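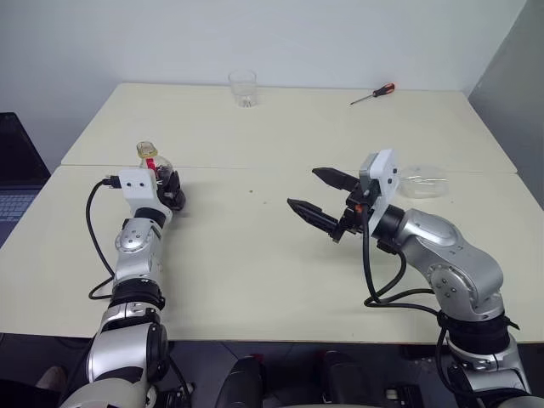 Häufige Fragen zu unseren Bootsfahrten und Gutscheinen

Liebe Gäste, wir haben auf dieser Seite die Fragen gesammelt, die uns per Telefon und E-Mail am häufigsten erreichen. Falls Ihre Frage fehlt, schreiben Sie uns bitte. Wir antworten meistens am selben Abend, wenn die Boote wieder im Hafen sind.

Welche Fahrten kann man bei Pramby buchen?

Wir bieten zur Zeit drei Fahrten an. Die Morgenfahrt beginnt um 7 Uhr und enthält ein Frühstück an Bord. Die Nachmittagsfahrt geht zur Badebucht Giltar, dort liegen wir eine Stunde vor Anker. Die Abendfahrt führt an der Insel Juhl vorbei und endet nach dem Sonnenuntergang. Ihre genaue Abfahrtszeit steht in der Buchungsbestätigung, denn am Abend ändert sie sich mit der Jahreszeit.

Wie viele Personen dürfen mitfahren?

Auf unserem kleinen Boot, der Hitia, fahren höchstens sechs Gäste. Das größere Boot nimmt bis zu 20 Gäste auf. Kinder und Babys zählen dabei als volle Person, das ist eine Vorschrift und wir können davon keine Ausnahme machen.

Ist das Boot nur für uns reserviert?

Die Hitia wird immer privat vergeben. Sie teilen sie mit keinen fremden Gästen, auch wenn Sie nur zu zweit kommen. Auf dem großen Boot gibt es einzelne Plätze, man kann es aber auch für eine geschlossene Gesellschaft mieten.

Was kostet eine private Fahrt?

Die private Abendfahrt auf der Hitia kostet 300 Euro für das ganze Boot. Getränke ohne Alkohol sind darin enthalten. Das große Boot kostet für einen ganzen Tag 3000 Euro, mit Skipper und Treibstoff. Für Essen machen wir Ihnen gerne ein eigenes Angebot.

Muss ich eine Anzahlung leisten?

Ja. Für die Hitia bitten wir um 100 Euro bei der Buchung, der Rest wird vor der Abfahrt bezahlt, bar oder mit Karte. Bei Gutscheinen entfällt die Anzahlung.

Wie lange ist ein Gutschein gültig?

Ein Gutschein gilt drei Jahre ab dem Ende des Jahres, in dem er gekauft wurde. Er ist nicht an den Namen gebunden und darf weitergegeben werden. Bitte bringen Sie die Nummer des Gutscheins mit, ein Foto auf dem Telefon genügt.

Kann der Gutschein mit der Post kommen?

Das ist möglich. Wir drucken ihn auf festes Papier und legen auf Wunsch eine Karte mit Ihrem Text dazu. Ins Ausland verschicken wir ihn nur als PDF. Wenn es eilig ist, empfehlen wir ebenfalls das PDF, es kommt gleich nach der Zahlung.

Was passiert bei schlechtem Wetter?

Über das Wetter entscheidet unsere Skipperin Tincuța Ghiță, spätestens drei Stunden vor der Abfahrt. Bei der Morgenfahrt bekommen Sie schon am Abend davor eine Nachricht. Leichter Regen ist kein Grund für eine Absage, starker Wind und Gewitter schon. Wenn wir absagen, können Sie einen neuen Termin wählen oder Sie erhalten Ihr Geld zurück.

Und wenn ich selbst absagen muss?

Bis sieben Tage vor der Fahrt ist das kostenlos. Danach behalten wir die Anzahlung, Sie können aber einmal umbuchen, solange es freie Termine gibt. Im August ist das leider oft schwierig.

Was soll ich anziehen und mitbringen?

Bitte kommen Sie mit Schuhen mit heller, weicher Sohle, oder gehen Sie an Bord barfuß. Nach Sonnenuntergang wird es auf dem Wasser kühl, auch im Sommer, also ist eine Jacke eine gute Idee. Decken haben wir an Bord. Für die Bucht Giltar brauchen Sie Badesachen und ein eigenes Handtuch.

Ich werde leicht seekrank. Kann ich trotzdem mitfahren?

Die Abendfahrt bleibt im geschützten Wasser hinter der Insel, dort gibt es wenig Wellen. Über Medikamente fragen Sie bitte in Ihrer Apotheke, wir dürfen an Bord keine ausgeben.

Darf mein Hund mit?

Auf der Hitia ja, wenn Sie es bei der Buchung angeben. Auf dem großen Boot nur bei einer geschlossenen Gesellschaft.

Ich möchte einen Heiratsantrag machen. Können Sie helfen?

Sehr gerne! Schreiben Sie bitte direkt an Yasaman Ghorbani, sie plant bei uns alle besonderen Anlässe. Blumen, Musik und ein Kuchen sind möglich, wenn wir es fünf Tage vorher wissen. Bitte schreiben Sie auch dazu, auf welchem Telefon wir Sie anrufen dürfen, damit die Überraschung nicht verraten wird.

Wo ist der Treffpunkt?

Am Steg 4, neben dem Fahrkartenhaus. Bitte seien Sie 15 Minuten vor der Abfahrt dort. Parkplätze gibt es hinter der Werft, sie sind ab 18 Uhr kostenlos.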